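Does anyone trust casualty numbers in the first 24 hours?
Posted in: War & Foreign Policy

plonden_pete
Long post, sorry. I've been following the shelling of the depot outside Rastmont since Wednesday and the numbers are driving me nuts.

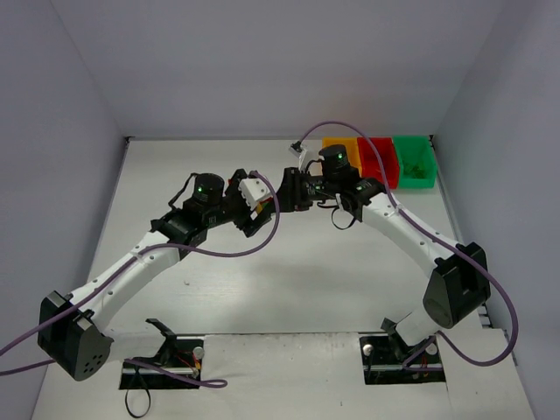 First it was 20 dead, then by dinner one channel had up to 200, and now the ministry says 90 and won't say how many were civilians. I get that it's chaos over there, but how do you go from one to the other in six hours?

Inger_H
Because the 200 was everybody on the shift list, not bodies. Þórey Dalsgaard explained it on her radio show - the night crew had already gone home. I'd go with the ministry for now.

tangen77
Sorry, no. The ministry also said there were no shells stored there, and then the place burned for two days. Why would I believe their 90?

Inger_H
You can lie about one thing and still count right on another. The hospital in Tangen gave nearly the same figure.

tangen77
Nearly the same, and they only took people from the east side!

brophy_e
Eimear here, I used to do this kind of counting for a small monitoring group. We'd hold off a week and go by names. In the Stokance case we ended up with 413 names and the army never got past half of that. So I'm with tangen on this one, though I wouldn't repeat the 200 either.

plonden_pete
OK, that helps. Is the Stokance list still online anywhere?

brophy_e
Should be, I'll dig for the link tonight after work.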